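Home | Tickets | Known issues | Contact | Log in

Ticket: breaker trips when both space heaters run
Status: open, waiting on electrician
Opened Tue 28 January by Diane Charbonneau

Back half of the room lost power again. Same breaker, no. 6. Lights stay on, sockets die. Reset it, held until the second heater (the Waltberg) kicked in, then gone.

Tried so far:
- unplugged the Waltberg, left the Soder on low. Fine all morning
- swapped them. Also fine
- both on low. Tripped in 2 minutes
- meter on the socket with nothing plugged in, 115. Looks normal

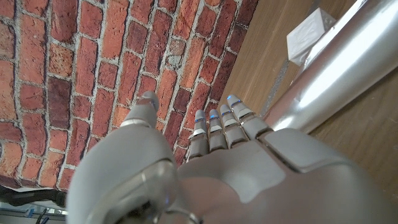 Brick wall, wood surface beside it.

Checked the power strip, it's the old Tukitz one. No scorch marks, switch feels mushy. Taken out of use, do NOT put it back please. Tried again with the heaters straight in the wall. Still trips.
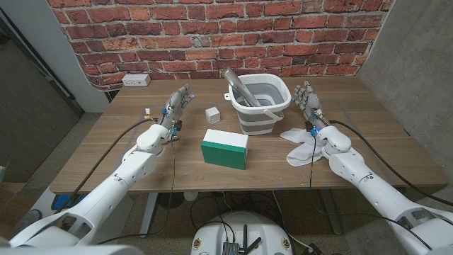
Building Support, Electrical & Heating

Nokuthula went through the panel sheet. Says breaker 6 feeds the back sockets AND the hallway, so whatever is in the hallway counts too. Sheet is in pencil and half of it is wrong, so who knows. Water cooler is out there. Unplugged it, ran both heaters, lasted til lunch and then tripped.
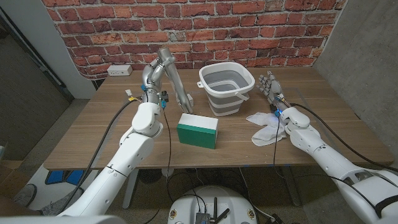 Next: need the sockets mapped properly. One person at the panel, one walking round with a lamp. Until then one heater only. Label on the breaker is worn off, cant read the rating.

Domański quoted 230 for a visit, earliest is February. Asked if that includes a new breaker, no anwser yet.

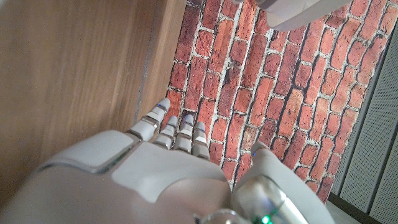 If it trips again write the time down and what was running. Dont keep resetting it. If the panel feels warm or smells, leave it off and call me.

Comments

N. Du Plessis: Hallway copier is on 6 too. Just checked with the lamp.

pm_second_floor: can we get the Soder on our side in the afternoons? freezing

Diane C: Yes but one at a time. Forwarded the copier thing to Domański.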